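Home | Essays | Notes | Archive | About | Subscribe

Stop cleaning up before you record

13 July 2026

214 shares | 5 comments

Short one today, deadline on something else. But I've been stewing on this since December and I want it out of my head.

We gather folding examples. Sweaters, towels, pants, the stuff that ends up on a bed. A person holds a gripper, does the job with it, the camera on the gripper records, and the recording goes into the pile a learning system gets trained on. My claim is simple. The messy rooms are the good ones, and we keep throwing them out.

How it goes now. Somebody writes a protocol. Ours was called Jestulthorpe, after a village one of us drove through, don't ask. Page one said clear the surface. Plain cover, one garment, nothing else in reach, even lighting. Sounds sensible. It makes the footage easy to check and easy to label. You get through a lot of takes before lunch.

Then the policy goes into a bedroom with a patterned blanket and falls over. Grabs at the print. Grabs the blanket and the shirt together. Hovers. We had 1,404 takes on the plain cover and I would have swapped most of them for a week in a house where people do laundry.

I said so at the time. I was told variety would come later, in phase two. Phase two is where good ideas get parked. By the time we got there the budget had gone on phase one, and everybody was attached to the clean set becuase the numbers on it looked great. Of course they looked great. Test on the same plain cover you trained on and you will look like a genius.

So we went to houses. Savolainen, which was the second project, dropped the clearing rule. Come in, start on whatever needs folding, leave the rest where it is.
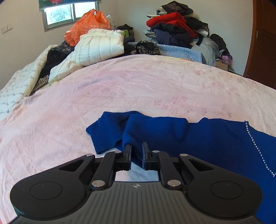

Does the clutter confuse the learning system?

It makes learning slower at the start, and the early scores drop. Past that point the system has to work out what matters for the fold and what doesn't, and it can only do that if the things that don't matter are in the recordings and keep changing from one home to the next.

I'd put that on the wall. Early scores drop. People see the drop and panic and go back to the plain cover.

Take one sleeve. A blue sweater on a pink bedcover with a print on it, the arm folded back across, a pinch of knit held between the fingers. Clothes heaped along the back of the bed, leopard print, zebra stripes, red sweaters. That's an ordinary bed on an ordinary day. Under the old rules it gets rejected before anyone even looks at the grasp. A row of rhinestones by the neckline would have got it rejected a second time, since embellished garments were on the exclude list. Who wrote that list? I did, partly. I was wrong.

Knit is worth a paragraph of its own. It stretches, it bunches, you pinch one layer and sometimes get two. The fingers on a hand-held gripper are not your fingers and you feel it right away, you slow down, you start taking smaller bites of cloth. Good. Keep that in. I've watched editors trim the hesitation out of takes, trim the second try, so what's left is a smooth grab every time. Then the thing has never seen a grab go wrong and has no idea what to do when one does. Which is constantly.

Objections, the ones I get.

Privacy. Real one, and the strongest. A bedroom is somebody's bedroom. Ask properly, let them see the footage, let them pull it, pay them. We pulled two homes after the fact and it hurt and it was right. If your plan can't survive people saying no you don't have a plan.

Cost. Travel, scheduling, one person per house. Yes, more per take. Less per useful take, I think, but I can't prove it with the set we have and I'm not going to pretend.

Comparison. Labs want a standard setup so results line up. Fine. Keep a small clean set for that. Seven garments, same table, same light, call it a ruler. Just don't train on the ruler.

Faking it. Urico, the tool we tried for swapping backgrounds after the fact, paints a new bedspread behind the shirt. Looks ok from a distance. But the cloth underneath doesn't drag when the shirt drags. A blanket moves. It wrinkles up under the garment and comes along for the ride, and painted blanket does not.

What I'd like, and I've put this in writing to the Ceneo people who are planning their next round now: drop the clearing rule on day one. Keep failed grasps. Stop scoring collectors on takes per hour, it rewards exactly the boring stuff. Score on how many different homes. Let the person fold the way they fold at home, even if its ugly. My own method is ugly. The clothes end up in the drawer all the same.

More on the labeling side next time, if the other deadline lets me.

Contact | Copyright 2026 | Back to top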